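When a Former Spouse Stays on the Deed: Notes on the Marital Home After Judgment

Wednesday, December 2, 2020

We get more calls about houses than about any other part of a divorce that is already over. The judgment has been signed, one spouse has moved out, and both people believe the matter is closed. Then one of them tries to refinance, or sell, or dies, and the title search shows two names where everyone expected one.

A divorce judgment divides rights between the two spouses. In most cases it does not change the public land records by itself. If the judgment awards the house to the wife, she still needs a deed signed by the husband and recorded in the county where the property lies. Some judgments say that they operate as a conveyance if no deed is delivered by a stated date. Many do not say this, and even those that do must usually be recorded, in certified form, before a title company will rely on them.

The effect of the judgment on the form of ownership also varies. In states that recognize tenancy by the entirety, divorce generally turns it into a tenancy in common, with each former spouse holding a half interest. There is no longer a right of survivorship. If one of them dies before the deed is signed, that half may pass under a will or to the next of kin, subject to whatever the judgment requires. The surviving former spouse may then be asking an estate for a signature. Where the couple held as joint tenants, the answer depends on state law and on the words of the agreement, and the survivorship feature may still be in place. Clients should find out which one they have.

The mortgage is a separate question. A deed moves title and leaves the note alone. The spouse who gives up the house remains liable to the lender until the loan is paid, refinanced, or formally released. An agreement that the other spouse will make the payments is enforceable between the two of them, and the lender is not bound by it. If payments are missed, the late notices show up on both credit reports.
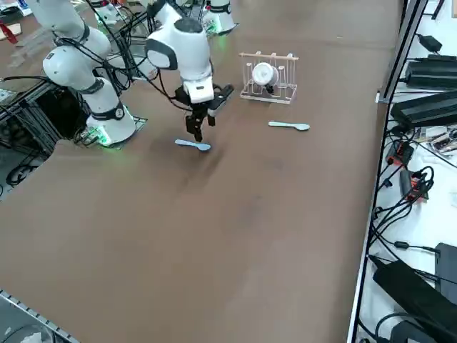
Federal law does give some protection on the transfer itself. A lender ordinarily may not call a loan due because an owner-occupied residence was transferred to a spouse under a divorce decree or property settlement agreement. The person who receives the house may also be able to deal with the loan servicer as a successor in interest, even without having signed the note. The servicer will ask for proof, and a recorded deed together with a certified copy of the judgment is normally what it wants to see.

We suggest that the agreement cover the following points in plain terms.

Who signs the deed, and when. The best time is the day the agreement is signed. If the deed is to be held in escrow until a refinance closes, name the escrow holder and state the conditions for release.

A deadline for the refinance, and what happens if it is missed. "Within a reasonable time" leads to motions. A fixed date followed by a listing for sale is easier to enforce. Name the broker, or a way to choose one, and say how the price will be set and reduced.

Who pays the carrying costs until then. This includes taxes, insurance, association dues, and repairs. Set a dollar figure above which both parties must approve a repair. We have used $2000 in several agreements without trouble.

Insurance. The policy should name everyone with an ownership interest. A spouse who has moved out may no longer be covered as a resident, and a carrier may raise the point after a loss.

Judgments and liens. While both names are on the title, a creditor of either one may be able to attach that person's share. Order a title search shortly before the deed is recorded, even if one was done when the case was filed.

For divorces that are already final, the first step is a copy of the last recorded deed. If the former spouse is still on it and is willing to sign, the fix is usually a short one. If he or she refuses or cannot be found, the court that entered the judgment can often appoint someone to sign in that person's place. Such a motion should attach the judgment, the proposed deed, and proof that the deed was requested in writing.

Tsz-kin Tsang handles post-judgment property matters in our Lunde office and spoke on this subject at the Tondby family law lunch in November. Copies of the outline are available from the front desk. This item is general information and is not legal advice about any particular case.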